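Quick note before the file list: I wrote this card in one sitting after a shift, so it rambles. If you only want the folder layout, skip to the bottom.

# Clinwood laundry set

I work in the laundry room at Clinwood, and for the past few months I've shared it with a two-armed robot that loads and unloads a front-loader. My job used to be washing, drying, folding and hauling. Now a fair part of it is watching, fixing and writing down what went wrong (hence this README!). The recordings come from our room, and the people who teach the robot are the same people who used to load that washer by hand. I'm one of them.

There are 48 episodes in this release. Each one covers a single job at the washer, either moving clothes from the basket into the drum or getting them back out. We stuck with one machine and one style of basket on purpose, and the clothes are a mix of shirts, jerseys and towel-type things, whatever was handy.

Every episode has a head view and a wrist view from each arm. The head view is the one I'd start with, it's the closest to how I see the job when I'm standing there myself. You get both grippers, the basket and the washer in one go.
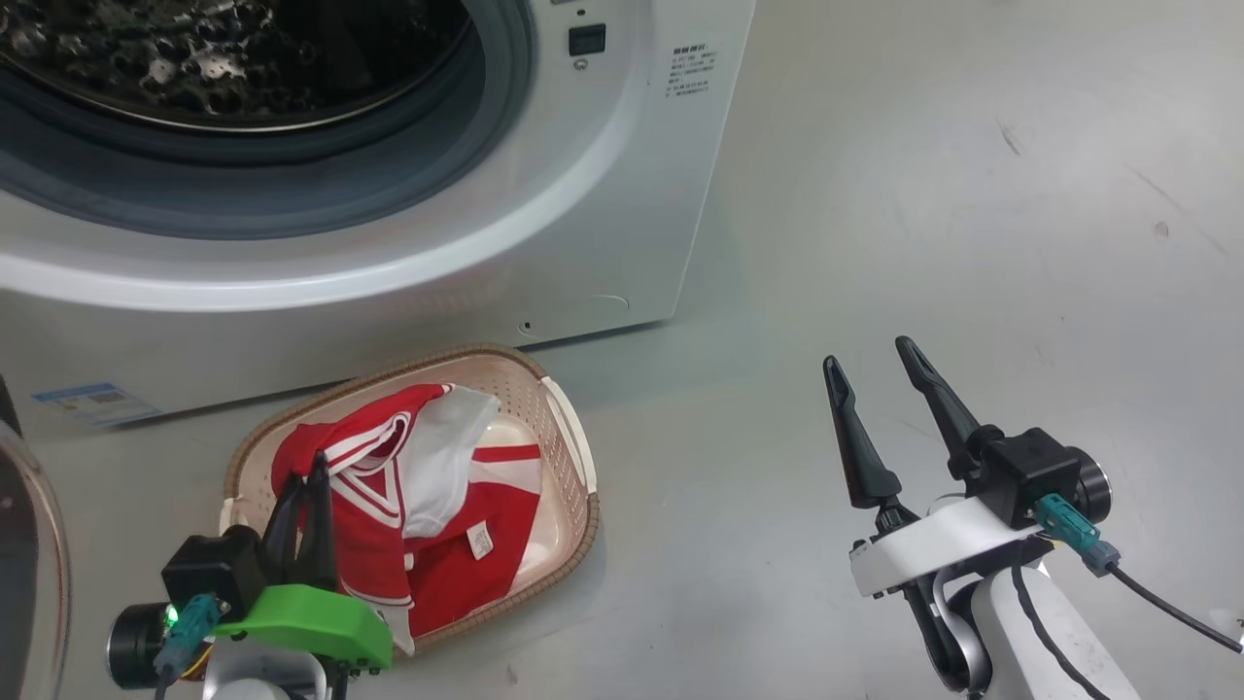
## What changed for us

The bending, mostly. A front-loader is low and the basket is lower, and if you've done it all day you know exactly where your back starts complaining. I don't miss that part one bit.

What I do now is slower and fussier. I set the basket down in front of the washer, check pockets, start the episode and keep my hand near the stop button. Then I fill in the log. Two of us on the shift do this, and we trade off between the robot and the folding table, which stayed with people. My hours haven't changed. The kind of tired has, though: my eyes go before my legs do.

Training took 5 half-days. The folks from Drostari (they put the software together) came out in November and sat with us, and I'll say this for them, they asked how we grab a pile before they told us how the robot should. I grab from underneath with both hands. The robot pinches from the top. We argued about it for a whole afternoon and I still think I'm right, but with two fingers per hand I guess it does what it can.

## About the wrist views

The wrist views are handy for anything near the door, and the fingers are always in them, so you can tell how far open they are. They're also where you'll find the fine print on the washer's front. If you're building a text reader on top of this, go ahead, but we didn't label any of it.

I like these views for checking on leftovers. You can look right through the door glass at a red piece with white stripes sitting in the bottom of the drum, and that's the sort of thing I'd normally crouch down for.

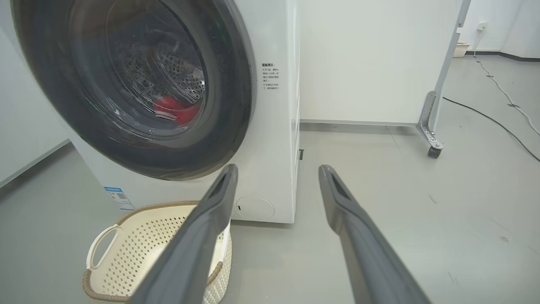
A reader of the first draft wrote in to ask whether the log counts as extra work, and whether anyone gets paid for it, because at Zolberg the same kind of setup came in and the paperwork just got piled on top of the regular load.

Fair question! At our place it's on the clock. We asked for that before the first recording, and the load we fold ourselves went down to make room. If you're bringing a robot into your own laundry, bring this up early, it's a lot harder to fix later.

## Known problems

- 19 episodes have a stop in them where one of us stepped in. They're marked `assist` in the log. Please don't throw them out, they show more about the job than the clean ones do.
- Clothes hanging over the rubber gasket are the big headache. I'd just shove them in with my forearm. The robot has to find an edge it can pinch, and an episode can go on for up to 5 minutes while it hunts around.
- Light and floor are the same all the way through, so don't expect a model trained on this to cope with a dark basement.
- The notes are in my words. "Snagged" and "caught" mean the same thing, sorry. 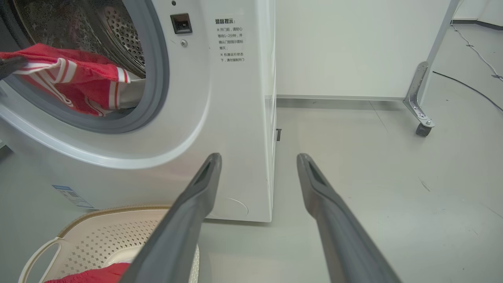 *Wrist view, open door, red garment over the gasket.*

## Layout

- `episodes/` has one folder per episode
- `log.csv` has start, stop, `assist` and notes
- `drakos/` has the settings files for the Drakos player, if you use it

Last edited Wednesday, January 18, 2023. If a folder won't open, leave an issue and I'll get to it on my next shift.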